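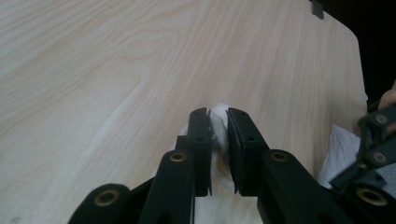

Rule 4: Wiping tasks

Search this site Search

Okay, tissue! I love this one, but it's where most of you lose points (I did too, my first August in the lab). Close the jaws slowly and stop once the paper bunches up between the pads. If it starts to fray, let go and get a fresh sheet. Keep your fingers up high on the tool, well away from the links, and with two grippers over one table, agree on who moves first. Gönül Çınar has the sign-off sheet, so see her before you start Rule 5!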